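Thread: Can any of these things wipe a table yet?
Home Automation > Chores and Cleaning

flukus_2361
My sister's office is looking at a Walov arm on a cart for end-of-day cleanup. The sales page says up to 14 tables an hour. I've been hearing "next year" on this stuff for a long time and I don't buy it. Has anyone here seen one do a full table, edges and all, with no person standing by?

Etix
Seen it, yes. Fine in the middle, poor at the corners. It also went over the same clean strip 2 times and left crumbs by the rim. I'd still take it over doing it myself at 6 p.m.

flukus_2361
So you follow it with a rag. That's a chore plus a machine.

sleiman2818
Depends on the table. A big flat top with nothing on it is the easy case, and people keep grading these on the hard ones.

Etix
Disagree. Easy case is where they get lazy. White top, a couple of tiny dark specks near the middle, pale gray light all over. Is that a crumb, a stain or a scratch? I can tell with a fingernail. The arm has to guess — and then it has to know when to stop.
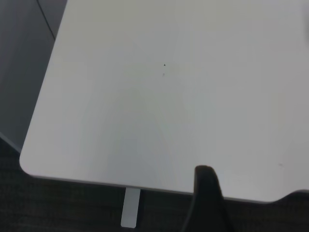 sleiman2818 replied that it doesn't need to know, it can just wipe everything twice and be done, same as the night crew does.

flukus_2361
The night crew also does the floor, the trash and the sink. Call me when Walov quotes a price for all of that.

Etix
They won't. I asked in December and got a brochure.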